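Footwear parts supplier Kuretti to move into former cannery at Vetemberg

10 May 2022

Kuretti, which supplies insoles and other small parts to shoe repair shops and boot makers, will move its stock and its cutting work into the old cannery on the east side of Vetemberg harbor in September, the company said.

The building has stood mostly unused for 14 years. Kuretti signed a lease on the ground floor and part of the second floor, a total of 3679 square meters. The present site on the hill road will close once the move is complete.

Yellow shelving and black items
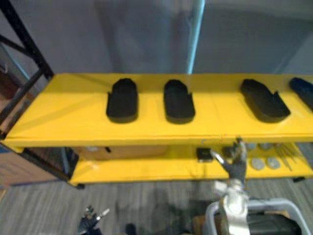
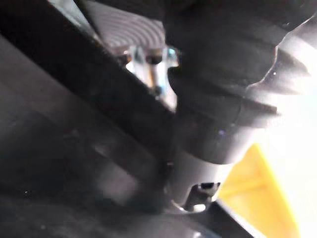
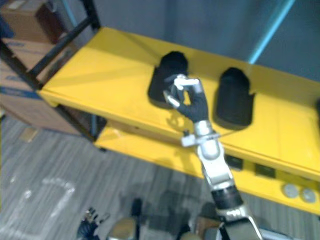
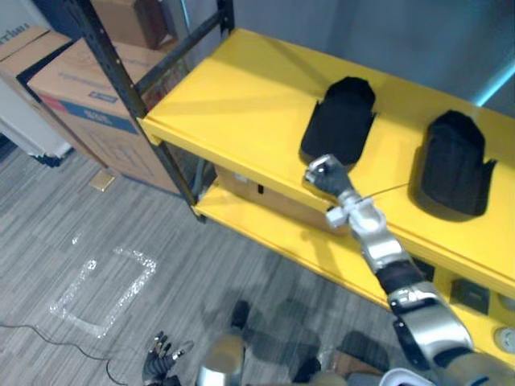 The company has been looking for a larger site for several years. Manager Torunn Amundsen said the hill road building was never meant for storage and that trucks have to back down a narrow lane to reach the only loading door. In winter the lane is often closed by ice, and deliveries are left at the bottom of the hill and carried up by van.

"We lose whole mornings to that lane," Amundsen said. "At the harbor a truck can drive in one side and out the other. We would have moved for that alone."

The cannery was built for herring and later packed mackerel and fish balls. After the last line closed, the town used the front hall for winter boat storage. Other rooms were rented by the month to fishing crews for nets and gear. Those leases have now ended, and the harbor office has offered the crews space in the sheds by the north pier at the same rent.

Not all of them are happy with the change. Roald Tangen, who fishes for crab and keeps a boat at the south pier, said the walk to the new sheds is longer and the doors are too low for stacked pots.

"They're dry sheds, I'll give them that," Tangen said. "But I have to take the pots down one at a time and stack them again inside. I told the harbor office in the winter, and they said they would look at the doors."

Harbor manager Ebbe Solheim said two of the shed doors will be raised over the summer. He did not give a date for the rest.

Work on the cannery started last month. The roof over the rear hall is being replaced, and the old floor drains are being filled and covered. The contractor, Garkon, is also putting in new wiring and a sprinkler system. The brick front facing the water will be cleaned but otherwise left alone, under the terms of the town's harbor plan. The painted fish sign above the main door will stay.

Site foreman Erick Khaemba said the walls are in good shape but the floor has taken longer than planned. Several layers of concrete were poured over the years, each at a slightly different height, and the crew has had to grind down the ridges between them before shelving can go in.

Kuretti will rent the building from the property company Sjögren, which bought it from the town in 2000. The lease runs for ten years. Neither side would say what the rent is.

All current employees have been offered jobs at the new site. Amundsen said the company also expects to hire 3 people in the packing room before the end of the year. The work will be in day shifts, and the jobs will be posted in the summer.

The small counter where the public can buy laces, polish and insoles will move too. It will be just inside the main door, with its own entrance from the quay. Opening hours will stay the same. Repair shops that pick up their own orders should keep using the hill road address until they get a letter with the new one.

Yeison Huanca, who runs a shoe repair shop on the market square, said he was glad the counter would be kept. He walks over for heel blocks and thread several times a month and was worried that everything would be sent by mail after the move.

"With leather you want to feel how thick it is before you pay for it," Huanca said. "And it's closer for me now. The hill was getting steep."

Traffic on the harbor road is expected to grow a little when the site opens. The town has said that trucks must use the eastern approach and may not pass the school. Parking along the quay will be removed between the cannery and the ice house, and a crosswalk will be painted by the bus stop. The bus stop itself will not move.

The second floor rooms that Kuretti did not take are still for rent. Sjögren has had questions from a sail maker and a rowing club, but no agreement has been signed. The rooms can be reached by the outside stairs, which are closed for repairs until the roof work is done.

Drawings of the cannery and the new traffic plan are on display at the harbor office. Comments on the traffic plan can be handed in there or sent by mail through the end of the month.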